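Support request: Teleoperated demonstration, two-arm cell
Product: Zendetti remote control package, wired
Site: Colotton Automation, training room
Opened by: Hacer Eren
Assigned to: Vesna Obradović
Opened: August 15, 2022
Status: Pending customer confirmation

Description of fault

During recording of the board-holding task, the left arm trails the operator's hand controller and then catches up in a single movement. The right arm follows normally. The delay does not appear in the first demonstrations of a session. In the last batch it began at demonstration 9 and was present in every attempt after that.

Steps taken by customer before contact

Both arms were returned to the home position and the control program was restarted. The leads at the left wrist were unplugged and reseated. 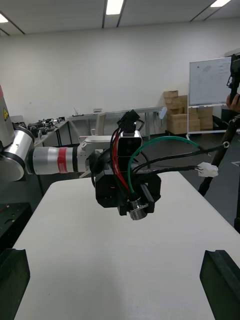
The operator then repeated the free movement check with no part in either gripper. The delay returned at demonstration 17. Log files were attached to this ticket.

Response, V. Obradović

Thank you for the detailed report. The attached logs show the left command stream pausing for up to 400 milliseconds while the joint readings continue to arrive on time. This indicates that the arm itself is in good order and that commands are reaching it late. Please advise whether the wrist camera streams are recorded on the same computer that sends the arm commands, and whether that arrangement has changed since the cell was commissioned. 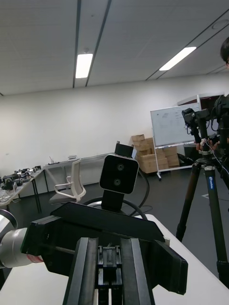
Reply, H. Eren

All streams are recorded on the one computer. A further stream was added by my colleague İlker Gezer when the task was extended to both arms. The commissioning notes from December list only the original streams.

Response, V. Obradović

Please move recording to a separate computer and leave the command program on the present one. Once this is done, repeat the task with the right arm holding the board and the left arm kept clear of it. The operator should pause for 2 seconds at the start and end of each demonstration so that the streams can be lined up afterwards. 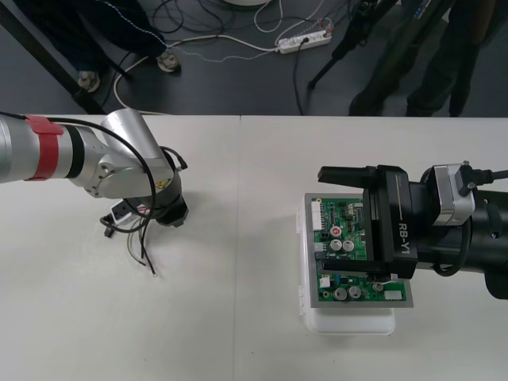
Attempts recorded before this change should be kept apart from the training set. A robot taught from delayed examples may learn the delay as part of the task.

Reply, H. Eren

Recording has been moved. Beril Kılıçarslan carried out the repeat session as operator and noted no delay at the left arm. One attempt was stopped early when she released the enable switch by mistake; it has been marked as incomplete.
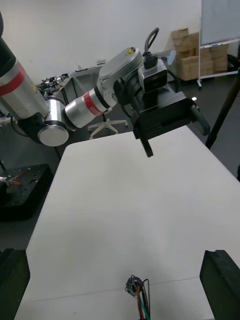
We ask that the ticket remain open until a full-length session has been completed. Please also confirm whether the older attempts can be corrected using the logged times.

Response, V. Obradović

The logged times can be used to realign the camera streams, but the operator's own corrections for the delay would remain in the motion. Our recommendation is to record those attempts again. The ticket will be held as pending.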